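The Nasto Hand

The salesman from Nasto had told me that his hand would pay for itself in a year. I asked him what it would be doing all year. He laughed and wrote something down.

I had been at Cillwood long enough to remember the last hand that was going to pay for itself. It lived in a cupboard now, in the foam it came in. Before that there was the suction cup, which loved a flat lid and hated everything else in the world. My job was to try these things out, put numbers next to them, and send the numbers upstairs, where they were turned into a decision that had mostly been made already.

The plan was simple enough. Two arms, one table, a different gripper on each side. Thirty tries with the left, thirty with the right, the same block every time. The block was a little green thing with a darker body, small enough to lose in a coat pocket. I had picked it because it was dull. The salesman wanted the purple foam cube. Of course he did. A foam cube will forgive anybody. I put it on the back board with the glue bottle and the shoebox and told him we might get to it later.

He drove off at lunch, and I was left with the arms and the Ciobanu controller, which I trusted slightly less than I trusted him.

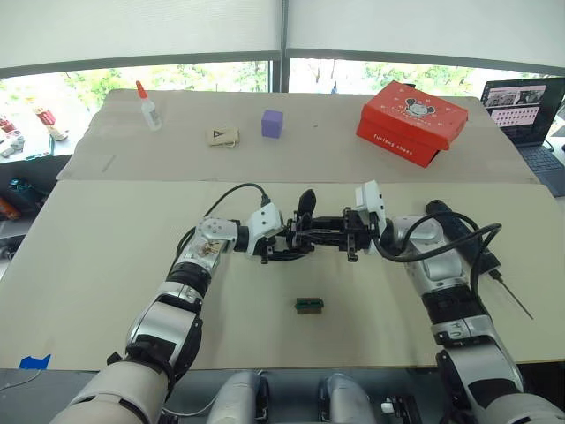 I had asked upstairs why we were running both hands off the one controller when we had never run one hand off it without a fight. The answer was that it came as a package. The people at Stustside had the same package and were very happy with it. I had met the people at Stustside. They were happy with everything, and they had a newer building.

So I started. I sat by the laptop with a pad of paper, the way I always do, and made a mark for each try. A tick for a clean pick. A cross for a miss. A circle for the ones in between, where the fingers get hold of a corner and the block hangs there as if it's thinking it over. The salesman's form had no circles on it. A circle, he had explained, was a tick that took a bit longer.

The first run gave me 11 circles. I looked at the number for a while. You could add it to the ticks and have a lovely story, or add it to the crosses and have another cupboard. I drew a line under it and switched sides.

The second run gave me 11 circles as well.

I don't believe in that kind of thing. Two hands made by different people, with different fingers, closing in different ways, do not come out the same to the last try. I went back through the pad and checked every mark. Then I sat still and listened to the fan in the controller, and a cold little idea came to me.

I typed in the command to home the left arm. The left arm went home. Fine. I typed in the command to open the right hand. The right hand opened. Fine again. I put the block back on the board, a bit to the left of where I had been putting it, and started one more try without telling the controller that I had moved it.

The arm went straight to the old spot and closed on nothing. Then the screen told me, in friendly green letters, that the pick was good.

I did that more than thirty times in the end. I moved the block left, I moved it right, I turned it around. Sometimes I was kind and put it where the arm wanted it. The letters were green every time. As far as the controller knew, we were having the best afternoon in the history of Cillwood.

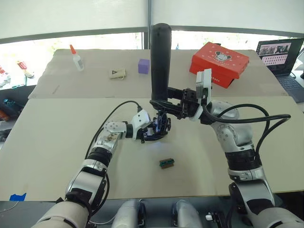
Last changed: 17/03/2023

It was getting late by then, and I did what I should have done first, which was to call the number on the Nasto form. The salesman picked up from his car. I could hear the turn signal going.

"How's my hand?" he said.

"I can't tell you," I said. "I can't tell you how either of them is. What does the controller say at Stustside when a pick goes wrong?"

He was quiet for a bit – long enough for the turn signal to stop.

"They haven't had one go wrong," he said.

"How many have they run?"

"Thousands."

I thanked him and wrote it on the pad, next to the circles. Then I crossed out the heading I had put at the top, the one with the names of the two grippers in it, and wrote the name of the controller there. It looked wrong. It was not what anyone had asked me for.

Upstairs, the call was in five minutes. They would want to know left or right. I knew how it would go, too. Somebody would ask if the green letters could be put on a slide, and somebody else would say that the circles sounded like a training matter, and we would order the package, because it was a package.

I picked up the block and turned it over in my fingers. My own hand took it on the first try, for whatever that was worth. Nasto would have had a form for it.

I put the block back on the board, left the arms switched on, and took the pad with me to the stairs. Halfway up I stopped and went back for the pencil.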